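How I Set Up Two Weeks of Emergency Water in a Small Apartment

July 19, 2020

I started storing water in March, when the shelves at my grocery store went bare and I realized the only water in my place was half a pitcher in the fridge. If you rent a small apartment like mine, most of the advice out there (dig a cistern! fill the barn!) is no help at all. So I'm going to walk you through what I did.
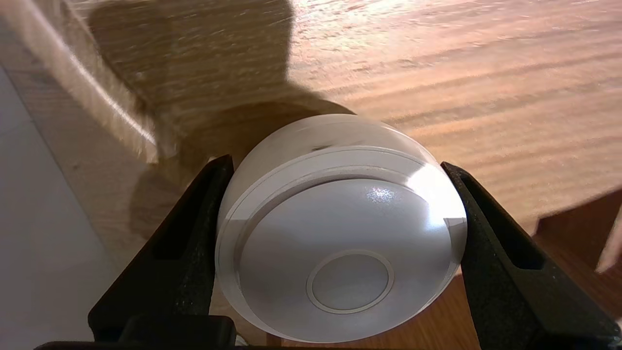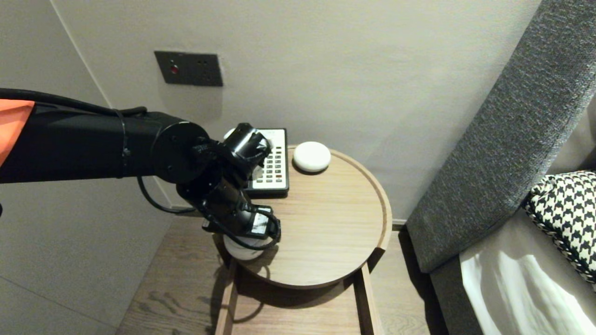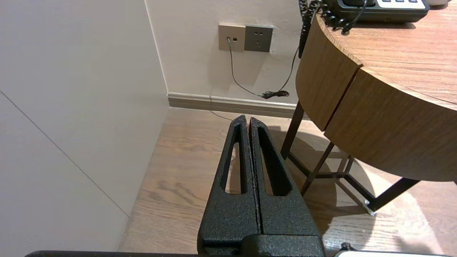

Start with how much you need. The usual rule is a gallon per person per day, and there are 2 of us, so two weeks comes to 28 gallons. I ended up with 27 because that's what fit, and I'm at peace with it. Before you buy a single jug, go around your home and look for space you aren't using. Furniture matters more than you'd think! A round side table like the wooden one in the second picture, tucked in the corner by the headboard, has a top that's handy for a phone, but you'll want to measure what's under yours before you plan on putting jugs there. I got three under my desk and four in the bottom of the coat closet.

Next, pick your containers. I went with stackable Fisell jugs, three gallons each, and bought nine. They're stiff enough to stack two high and I can still lift one when it's full (a gallon weighs over eight pounds, so don't get cocky and buy the giant ones). Skip old milk jugs. They're a pain to get clean and they crack.

Wash each jug with dish soap, rinse it well, then rinse it again. Fill it from the kitchen tap with a clean hose or a funnel. My city water is already treated, so I don't add anything. If you're on a well, ask your county health office what they recommend before you fill.

Cap them tight, wipe the outsides, and lay each jug on its side on a towel overnight. One of mine dripped, and I was so glad I found out on a towel and not in the closet with my winter boots.

Label every jug with the date. I use masking tape and a marker. I swap my water out every six months, and the old stuff goes to the plants or into the mop bucket.

My neighbor King-fai Lau also talked me into a backup filter, the little Provier one that's good for 400 gallons. It took me 8 minutes to put together, most of that hunting for the gasket. Run some clean water through it once so you know how it works before you need it in the dark.

Last thing: keep the jugs away from paint, bleach and anything else smelly, and out of the sun. Mine all have an old sheet thrown over them. Next month I'm tackling food, starting with rice and whatever canned beans my husband will agree to eat.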